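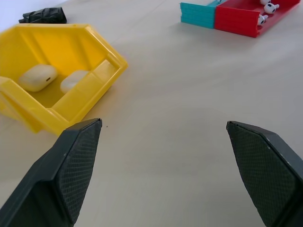

Wrist view, gripper open. Cases in the yellow bin, earbuds over at the red tray.

hrefna_t
I'm up to 38 demos on the sorting job and want a second opinion before I carry on. Cases go in yellow, buds go in red. Wrist camera only for now. Should I keep the bins where they are until I have a decent set, or start shifting them about?

Kvaran
Shift them now. If yellow is always on the left the policy will learn "go left" and you'll find out when you swap them over.

snaedis_o
Disagree. With 38 demos you haven't got enough of anything to spread it out. Fix the bins, vary the objects, get something that picks up a bud by the stem at all. Then move the bins.

Kvaran
I did it that way on the Pallenard arm and ended up binning the lot. Fixed bins gave me a lovely score on the bench and nothing else.

hrefna_t
How far did you move them when you redid it?

Kvaran
A hand's width either way to begin with, then anywhere the arm could reach. Turned them as well.

snaedis_o
And how many demos did that take?

Kvaran
1,000 by the end. Two of us driving.

snaedis_o
Well, there you are. She's on her own.

Fogh
Different point. The second case is partly hidden by the bin wall in that view. Same with anything low down in a tipped bin. I'd add a fixed overhead camera before recording any more, you can't put it in afterwards.

hrefna_t
I have a spare camera but the Rultatis logger drops frames when I run 2 streams. Might be the USB hub.

Fogh
Put them on separate controllers. Fixed it for me.

Kvaran
Also leave the black thing behind the yellow bin in some runs and out of others. Same with crumbs. Don't wipe the table every time.

snaedis_o
That one I agree with.

hrefna_t
OK. Plan is to sort the second camera, then 8 bin layouts with the same number of demos each. Will keep the first 38 separate and label them wrist only.

snaedis_o
Still think 8 is too many. Post the numbers in August either way.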